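Dia de portas abertas na Brastano

Já andava há meses para ir ver a Brastano por dentro (passo à porta todas as semanas!) e em 3/4/26 lá fui. Éramos 19 no grupo, quase todos gente da costura e das embalagens, e deram-nos batas que me chegavam aos joelhos.

Começámos pelo armazém das sobras, que foi logo a minha parte preferida. Prateleiras de aço, caixas de plástico azul e mais caixas de plástico azul. Disseram-nos que têm 246 iguais, compradas à Sterketti, e que antes usavam cartão e era um desastre com a humidade. Eu, que guardo retalhos em sacos do supermercado, fiquei cheia de inveja.

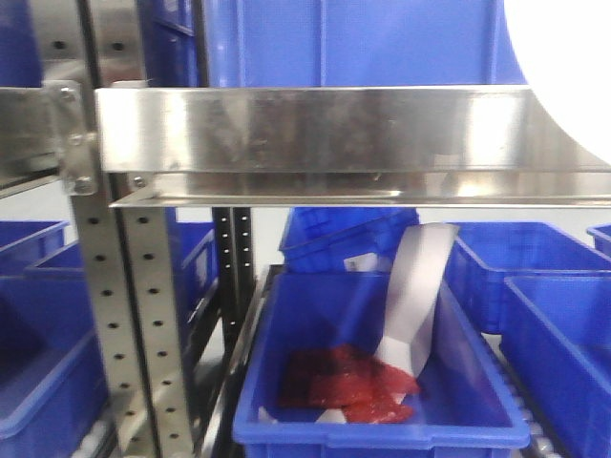

As caixas azuis por baixo da prateleira de aço, a da frente com material vermelho e uma tira branca.

Aquele vermelho é lindo, sobretudo onde a luz passa. Perguntei se vendiam sobras ao público e a resposta foi um «talvez em julho» muito vago – vou insistir.

Depois passámos à sala das mesas. Gostei muito do revestimento cinzento, com uma textura fininha, a lembrar feltro ou alcatifa. Eu em casa trabalho em cima da mesa da cozinha, com uma toalha dobrada por baixo, e foge-me tudo.

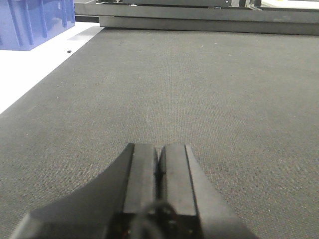
O cinzento da superfície de trabalho, ao lado da zona branca.

Claro que apanha cotão, como tudo o que tem textura. Uma senhora do grupo jurou que com um rolo adesivo sai num instante; eu tenho dois gatos e as minhas dúvidas. 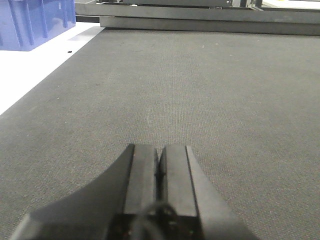 A trama vista de perto, com uns fiapos claros.

No fim houve café e bolo de laranja, e uma banca da Mulliteck com amostras de tapetes para bancada. Trouxe um pequenino por 20 euros, cinzento, claro. A próxima visita é à Wongsuwan, mas as inscrições ainda não abriram. Levem sapatos confortáveis, que se anda bastante, e cheguem cedo por causa do estacionamento.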